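라다노(Ladano) 소개: 로봇 조작 시험 기준의 작성과 운영

라다노는 로봇 팔과 그리퍼의 조작 작업을 시뮬레이션에서 시험하고, 그 시험에 적용하는 기준을 문서로 관리하는 회사입니다.
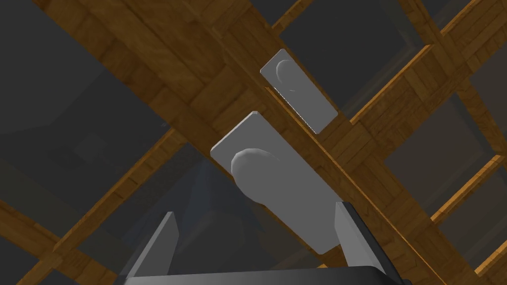
사업 범위

당사의 업무는 세 부문으로 나뉩니다. 시험 장면의 제작과 검수, 고객사 제어 소프트웨어에 대한 조작 시험, 사내 기준서의 개정과 배포입니다. 로봇 본체의 제조와 판매, 현장 설치 공사는 수행하지 않습니다. 안전 인증의 발급 또한 당사의 업무가 아니며, 고객사가 인증 기관에 제출할 자료 중 시뮬레이션 시험에 해당하는 부분만 작성합니다.

주요 대상은 손잡이와 노브가 달린 부품의 접근, 파지, 회전 및 당김 작업입니다. 수평 작업대 위의 물체뿐 아니라 경사면이나 구조재에 부착된 판, 아래에서 올려다보며 접근해야 하는 부착물도 시험 범위에 포함됩니다. 상향 시점에서는 목재 격자와 같은 반복 구조가 화면의 대부분을 차지하는 경우가 있고, 이때 대상 판과 배경의 구분은 별도 항목으로 평가합니다.

연혁과 조직

회사는 산업용 핸들링 장비의 시운전 절차서를 대행 작성하던 팀에서 출발하였습니다. 초기의 절차서는 고객사마다 형식이 달랐고, 같은 동작을 두고 "파지 완료"의 정의가 문서별로 어긋났습니다. 용어와 판정 조건을 통일한 사내 문서를 만든 것이 현재 기준서의 출발점입니다.

이후 시험의 주된 수단이 실기에서 시뮬레이션으로 옮겨 가면서 장면 제작 부문이 신설되었습니다. 현재 조직은 기준팀, 장면팀, 시험팀으로 구성됩니다. 기준팀은 시험 수행에 참여하지 않으며, 시험팀은 기준서의 조항을 직접 수정할 수 없습니다. 조항에 문제가 있다고 판단되면 시험팀은 변경 요청서를 제출하고, 처리 결과가 나올 때까지 기존 조항에 따라 시험을 계속합니다.

실기 대조 시험은 설럴몬트(Sullulmont) 시험동에서 실시합니다. 본사 사무 공간과는 분리된 건물이며, 출입 규정과 장비 점검 규정도 별도로 운영합니다.

사내 기준서 웨인라이트(Wainwright)

웨인라이트는 당사의 모든 시험에 적용되는 기준서의 명칭입니다. 현행판은 2022년 6월 19일자로 시행되었으며, 본문 9개 장과 부속서로 구성됩니다. 각 장의 내용은 다음과 같습니다.

제1장 적용 범위와 용어
제2장 장면의 기하 정보와 단위
제3장 재질, 조명 및 시점
제4장 그리퍼와 대상물의 접촉 모델
제5장 접근 경로와 이격 거리
제6장 파지와 조작의 판정
제7장 정지, 이탈 및 복귀
제8장 기록의 형식과 보존
제9장 변경 관리

기준서는 의무 사항과 권고 사항을 구분하여 기술합니다. "하여야 한다"로 끝나는 문장은 의무이고, "하는 것이 좋다"로 끝나는 문장은 권고입니다. 두 표현의 중간에 해당하는 문장은 허용하지 않습니다. 이전 판에 남아 있던 "가급적 한다"라는 표현은 현행판에서 모두 둘 중 하나로 분류되었습니다.

국제 표준 및 국내 법령과의 관계는 부속서 A에 정리되어 있습니다. 웨인라이트는 외부 표준을 대체하지 않습니다. 외부 표준과 당사 조항이 충돌할 때는 외부 표준이 우선하며, 충돌 사실을 시험 성적서의 비고란에 기재합니다.

장면 제작 기준

시험 장면은 피수덱(Pisudeck)이라는 사내 장면 라이브러리에서 관리합니다. 등록되는 장면은 다음 요건을 충족하여야 합니다.

1. 길이는 밀리미터, 각도는 도, 시간은 밀리초로 표기한다. 외부에서 반입한 형상은 등록 전에 단위를 변환하고 변환 이력을 첨부한다.

2. 대상물마다 기준 좌표계를 하나만 지정한다. 판에 손잡이가 부착된 경우 판의 좌표계를 상위로 하고 손잡이를 하위로 둔다.

3. 같은 구조재에 대상 판이 둘 이상 있을 때는 시험 대상이 되는 판을 작업 지시서에 식별자로 명시한다. "위쪽", "가까운 쪽"과 같은 위치 표현만으로 지정하지 않는다. 시점이 바뀌면 해당 표현의 지시 대상도 달라질 수 있다.

4. 충돌 형상과 표시 형상이 다를 경우 두 형상의 최대 편차를 장면 명세에 기록한다. 둥근 노브를 다각형으로 단순화한 경우도 이에 포함한다.

5. 배경 구조물은 장식으로 취급하지 않는다. 격자, 보, 슬랫 등 로봇의 경로에 들어올 수 있는 부재에는 충돌 속성을 부여하고, 부여하지 않은 부재는 목록으로 공개한다.

6. 조명의 변경은 장면의 변경으로 본다. 그림자의 위치만 달라져도 장면 번호의 부번을 올린다.

다섯째 요건은 도입 당시 내부 이견이 가장 많았던 조항입니다. 충돌 속성을 모두 부여하면 계산 시간이 늘어납니다. 반면 속성이 빠진 부재를 그리퍼가 통과한 기록은 성공으로 집계되더라도 실기 적용의 근거가 되지 못합니다. 기준팀은 목록 공개를 조건으로 예외를 인정하는 현재의 문구를 채택하였습니다.

접근과 이격에 관한 기준

표준 시험 구성에서 대기 자세의 그리퍼 끝점과 대상 판 표면 사이의 거리는 610밀리미터로 설정합니다. 고객사 장비의 도달 범위가 이 값에 미치지 못하면 대체 거리를 사용할 수 있으나, 대체 거리로 얻은 결과는 표준 결과와 같은 표에 싣지 않습니다.

접근 경로의 마지막 구간은 직선으로 합니다. 두 손가락으로 손잡이를 사이에 두는 동작에서는 손가락 사이의 중심면과 손잡이 중심축의 편차를 기록하고, 손가락이 손잡이보다 판에 먼저 닿은 경우에는 이를 접촉 순서 위반으로 분류합니다. 이후 파지에 이르렀더라도 분류는 변경하지 않습니다.

손목 카메라 등 그리퍼와 함께 움직이는 시점을 사용할 때는 손가락에 의한 가림을 평가에서 제외하지 않습니다. 실기에서도 동일한 가림이 발생하는 구성이라면 시험 조건으로 유지합니다. 시뮬레이션에서만 손가락을 투명하게 처리하는 설정은 개발용으로 한정하며, 성적서에 실리는 시험에는 사용하지 못합니다.

판정과 기록

파지의 판정은 접촉 여부와 유지 시간의 두 조건으로 합니다. 유지 시간은 2000밀리초입니다. 이 시간 동안 어느 한쪽 손가락의 접촉이 끊기면 계수를 처음부터 다시 시작합니다. 조작의 판정은 대상물의 변위로만 하고, 로봇 관절의 이동량은 참고 자료로만 취급합니다.

정지 화면은 판정의 근거로 인정하지 않습니다. 화면은 장면의 구성과 시점을 확인하는 용도로 첨부하며, 성공과 실패는 접촉 기록과 변위 기록으로 결정합니다. 렌더링 결과를 보고서에 게재할 때는 시뮬레이션 화면임을 구분할 수 있도록 출처 항목을 작성하고, 장면 번호와 부번을 원자료에 남깁니다.

기록에는 다음 항목이 포함되어야 합니다.

장면 번호와 부번
제어 소프트웨어의 판 번호
시뮬레이터의 판 번호와 시간 간격 설정
난수 초기값
대상물 식별자
접촉 및 변위의 시계열 자료
중단된 시도와 중단 사유

마지막 항목은 생략할 수 없습니다. 시험자가 임의로 중단한 시도도 시도 횟수에 포함하며, 사유란을 비워 둔 기록은 시험 전체를 보류 상태로 전환합니다. 기록의 수정은 원본을 보존한 상태에서 정정 기록을 추가하는 방식으로만 할 수 있습니다.

실기 대조

시뮬레이션 결과만으로 실기의 성능을 보증하지 않습니다. 고객사가 요청한 경우 설럴몬트 시험동에서 대조 시험을 실시하며, 대조용 지그의 기준 높이는 바닥면에서 1025밀리미터입니다. 상향 접근 시험에는 별도의 지그를 사용하고 높이를 시험 계획서에 명시합니다.

대조 시험의 목적은 시뮬레이션에서 얻은 판정이 실기에서도 같은 방향으로 나타나는지 확인하는 데 있습니다. 두 결과가 어긋나면 마찰 계수, 손잡이 치수, 손가락 강성, 제어 지연의 순서로 입력값을 점검합니다. 입력값을 조정하여 결과가 일치하게 된 경우, 조정 전의 결과와 조정한 값을 함께 제출합니다. 조정 후의 결과만 제출하는 것은 금지되어 있습니다.

실기 시험 중 사람은 방호 구역 밖에 있어야 합니다. 지그 교체와 대상물 재배치는 구동 전원을 차단하고 잠금 표시를 부착한 뒤에 실시합니다. 저속 모드는 전원 차단을 대신할 수 없습니다. 상부에 부착물이 있는 지그는 교체 전에 낙하 방지 고정 상태를 점검하고 점검표에 서명합니다.

변경 관리

기준서의 정기 개정 검토는 매년 12월에 시작합니다. 변경 요청은 연중 접수하며, 안전과 관련된 요청은 정기 검토를 기다리지 않고 임시 조항으로 처리할 수 있습니다. 임시 조항에는 효력 종료일을 반드시 기재합니다.

개정으로 판정 조건이 달라지는 경우 이전 판으로 발행된 성적서를 소급하여 고치지 않습니다. 성적서 표지에는 적용된 판이 표시되어 있으며, 서로 다른 판의 결과를 비교하려면 재시험이 필요합니다. 이에 따른 비용 분담은 개별 계약에서 정합니다.

고객사도 변경 요청서를 제출할 수 있습니다. 다만 진행 중인 시험의 당사자가 제출한 요청은 해당 시험이 종료된 뒤에 심의합니다. 요청의 채택 여부와 사유는 요청자에게 서면으로 회신하고, 회신 내용 중 기술적 부분은 다음 판의 변경 이력에 수록합니다.

독립성과 이해 상충

당사는 시험 대상 소프트웨어의 개발에 참여하지 않습니다. 장면팀이 고객사의 의뢰로 전용 장면을 제작한 경우, 그 장면은 해당 고객사의 내부 개발에만 쓰이고 비교 시험에는 사용되지 않습니다. 시험 수수료는 판정 결과와 연동되지 않으며, 불합격 성적서도 합격 성적서와 동일한 형식과 분량으로 발행합니다.

성적서의 일부만을 발췌하여 공표하려는 고객사는 사전에 문안 확인을 받아야 합니다. 확인의 대상은 적용 판, 장면 번호, 시도 횟수의 표기이고 홍보 문구의 표현 수준에는 관여하지 않습니다.

문서 열람과 문의

웨인라이트의 본문은 시험 계약을 체결한 고객사와 교육 목적의 열람을 신청한 학교에 제공됩니다. 부속서 중 접촉 모델의 계수표는 계약 고객사에만 제공됩니다. 피수덱의 장면 명세는 형상 자료 없이 단독으로 열람할 수 있습니다.

열람 신청서에는 소속, 사용 목적, 필요한 장 번호를 기재하여 주십시오. 시험 의뢰의 경우 그리퍼의 외형 도면, 손가락의 개폐 범위, 대상물의 종류, 희망하는 시점 구성을 함께 보내 주시면 장면 등록 여부를 먼저 확인한 뒤 견적을 회신합니다. 등록되지 않은 대상물은 장면 제작 기간이 추가됩니다.

문의는 기준팀과 시험팀의 접수 창구를 구분하여 받고 있습니다. 조항의 해석에 관한 질의는 기준팀으로, 일정과 장비에 관한 질의는 시험팀으로 보내 주시기 바랍니다. 전화로 드린 조항 해석은 효력이 없으며, 서면 회신만을 공식 해석으로 인정합니다.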